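October, afternoon session

Third round of the grout stain tests. Same four liquids as before: black coffee, beet juice, olive oil, and the turmeric paste that ruined the September panel. Sanodura sealer on panels A and B, nothing on C. I mixed the grout at the ratio on the bag this time and let all three panels cure 14 days before sealing.

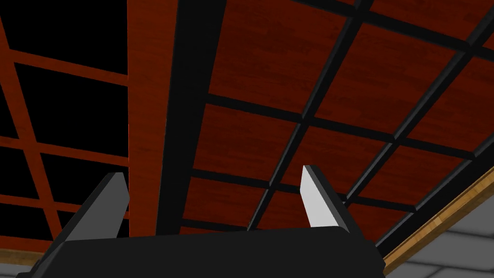
*Image: Radomir Kneževič*

Weighed each panel before sealing. Panel A came in at 782 g, which is light. Checked it twice on the small scale and got the same number. I think the joints on A are shallower than on the others -- I ran out of mix near the end and scraped them thin. Left it in the set but marked it on the back.

Sealer went on with the narrow foam brush, two coats, wiped after each one. The second coat on B streaked a little near the corner. Buffed it out with a dry cloth.

After one hour, coffee wiped off both sealed panels with plain water. Beet left a pink edge on A and almost nothing on B. Oil darkened the joints on C right away and they have stayed dark. Turmeric stained everything, sealed or not. Tried the Visport cleaner on it at half strength, no change. Full strength took out some of the yellow but also dulled the sealer. 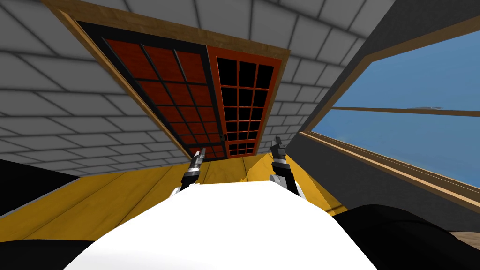 Grout color matters more than I gave it credit for in the first round. On the light mix every drip shows, so I was scoring it harder than the dark one. For the next set I want a mid gray, closer to what people would really have behind a counter. The gray tiled wall with the wood-framed cabinet on it is the sort of match I mean, where a faint stain would not jump out at you from across the room. Petek sells a gray in small bags, enough for three panels.

Sanding before sealing: did half of B with 800 grit and half with 1000. Can't tell them apart by eye or by touch. Dropping that from the plan.

To do:

- remake panel A with full joints
- ask Skulov if the old sealer batch is still on the shelf
- leave the turmeric overnight on one scrap, then try peroxide
- new foam brushes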